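Toy library says white bins will end the clutter. Parents have heard that before

By Nataša Pavlović

ANBRIDGE - The toy library on Papadopoulos Street will spend $4,000 on new storage in July, and its director says the result will be cleaner floors, fewer lost toys and shorter lines at the return desk. Two of those claims are hard to test. The third has been made before.

The plan comes from Stilitz, a home and office organizing firm that was hired in the spring to look at how toys come back to the library and where they go afterward. Its answer is one plain white plastic bin for each category of toy, set out on tables at the height of a grown-up's waist. Plush goes in one, pretend food in another, bath and water toys in a third.

That sounds simple until someone turns up with a plush chicken drumstick.

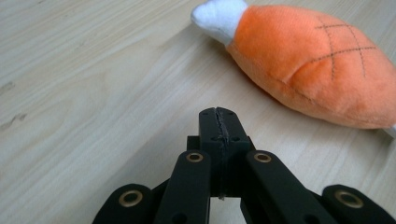
Plush or pretend food? The orange drumstick has a white bone end and stitched crosshatching.

Under the Stilitz list, the drumstick belongs with the pretend food. Under the library's own catalog it is a soft toy, and soft toys are supposed to be set aside for washing before they go anywhere. Dragica Shehu, the library's director, said staff would "use common sense" until the two lists are brought into line. She did not have a date for that.

"People get very attached to the way things have always been," Shehu said. "The way things have always been is a heap."

She has a point about the heap. On a recent morning the return area held puzzles with their lids taped on, a crate of wooden train track and several bags that had not been opened. But the heap has outlived one fix already. Two years ago the library bought a wall of fabric drawers from Faseron, with a picture card on the front of each. The cards came off, the drawers sagged, and by winter most families were back to leaving things on the floor beside the desk. Shehu said the drawers were "a different idea." She would not say what they cost.

Stilitz argues that an open bin asks less of people than a drawer does. There is no front to pull and no card to read, and anyone walking past can look in. Oleksandra Holovko, who wrote the firm's report, said families in its trial put 80 percent of toys in the right place on the first try.
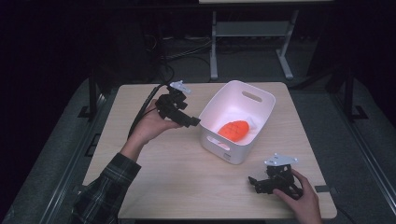 An orange toy in a white storage bin. The bin has oval cutouts for handles.

The report runs to just a few pages and does not say how many families took part, or what they were asked to put away. Nor does it say what share of toys went to the right place under the old system, so there is nothing to hold the 80 percent up against. Holovko said the trial was meant to be "directional." Asked whether anyone had checked the bins at the end of a busy afternoon, she said that would be a good next step.

There is also the matter of size. The library lends plenty of things that no tabletop bin will hold, from push carts to a play kitchen, and the report puts these under "other." For now "other" means the back hallway, where they already are.

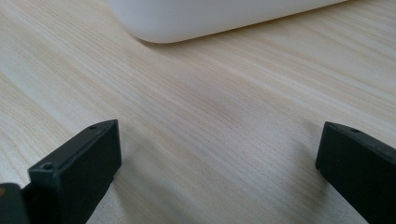 Parents at the desk were split. I-hsuan Yau, who has two children under five and borrows most weeks, said she liked the look of the bins and would use them. Her worry was height. Her kids put toys away at home in a low basket, and she doubts they will be able to see over the rim of anything on a table. "So then it's me doing it," she said. "Which is fine, but let's call it that."

Gráinne McGrath was less polite. She has been a member since the library opened and remembers the drawers well. She said the trouble has always been the return desk, which is staffed for two hours in the morning and then left alone until closing. "Pay a person," she said. "I'd take a person over 100 bins."

Shehu said longer desk hours were looked at and would come out of a different part of the budget. She expects the first tables to be in place before the summer story sessions start. The Faseron drawers will be offered to members for free, provided they can carry them out.

Stilitz is due to come back in the fall to see how the bins are being used. That visit is part of the price. The library has not said whether the findings will be made public, and Shehu, asked twice, said she would have to read them first.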